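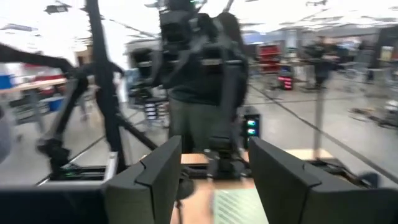

Quick one before Monday, sorry for the state of this. Wrist streams for the candlestick task are mostly fine but the idle stretches at the start of episodes are eating us alive. The arm is up off the table, nothing being done yet, and what the policy gets is the room. Somebody in a dark green top with the big black rig on their back, smeared by the motion, plus the floor, the shelving, the ceiling washed out. None of that is the task. I'd like to trim every episode to begin when the fingers start down toward the table. Not by hand, please. Hidard already writes joint positions so we can threshold on those.

Posted to the Grumach collection list, February
By Emilian Neagu
4 min read
Print | E-mail this message

Replying inline to Paraschiva's from last night. Cut a lot of it.

> On the episode count: Lill reports 377 in the store but the
> loader only sees 341 of them. Is the missing batch the one
> with the renamed wrist key? If so we should fix the key and
> not re-record. People are tired.

Yes it's the key. 36 episodes went in with the old name and the loader skips them without a word, which is a bug by itself. I'll rewrite the headers tonight. No re-recording. Target is still 2000 for the first real training run and we are nowhere near, so every one we can rescue counts.

> Second thing, motion blur. Cundico flags frames as bad when
> the sharpness score drops and it is flagging a huge share of
> the wrist views. I don't want to lose those. But I also don't
> want to feed it soup.

Agree, don't lose them. The score is over the whole image and the fingers are always sharp, so it's not even measuring what you think it is. Look at a fast sweep over the mat. Fingers crisp, everything past them streaked, and you can still tell the pinkish purple thing on the mat from the pink one over on the wood. Position is there even when the edges aren't. If I were the model I would want that frame, as long as the next ones settle down.

Proposal: turn off the Cundico filter for wrist views, keep it on for the overhead one. Keep the score in the metadata so we can drop stuff later if training says so. Dropping is easy, getting it back is not. 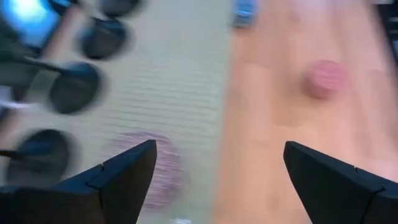 Paraschiva Văduva wrote back while I was typing this that she is OK with keeping the blurred frames but only if operators slow down in the last stretch before a grasp, becuase a policy trained on lunges will lunge. She also wants speed logged per arm and not just averaged over the pair.

Fine with both. Speed per arm is a one line change in Hidard. On slowing down: put it in the operator notes, don't nag people mid session. They know.

> Last one. Do we keep failed episodes or throw them out? Right
> now it depends on who is at the rig. I found some where the
> operator clearly knocked something over, picked it up and
> carried on, and they're marked success.

Keep them all, label them properly. We need 4 labels: clean, recovered, failed, aborted. "Recovered" is the one I care about. If we only ever show it perfect runs it will have no idea what to do the first time something goes over.
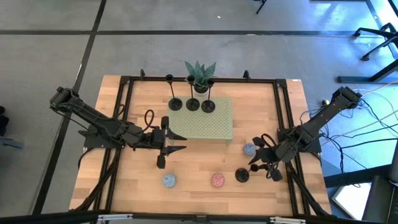 Start positions need to be messier too. I went through last week's and far too many have everything standing neatly in the same places, the model will just memorize the table. Mix in starts where a piece is down. A candlestick on its side by the right gripper, with the other three upright on the green platform, is a perfectly good start state and needs a different wrist angle from a standing one. Same for the speckled discs, move them around, put one close to the platform, swap the blues. The plant can move too, so long as it's in view of the head camera. And write the start state in the episode note. One line will do, I have been guessing from the first frame and I guess wrong.

To do, in order:

- me: header rewrite, loader warning, per arm speed
- Paraschiva: operator notes, the labels in Lill
- whoever is on first Monday: filter off for wrist views, CHECK it's off before you record anything

Trim script after that, unless someone has one lying around already. If you object to the labels say so by tonight, otherwise they go in as is.

Emilian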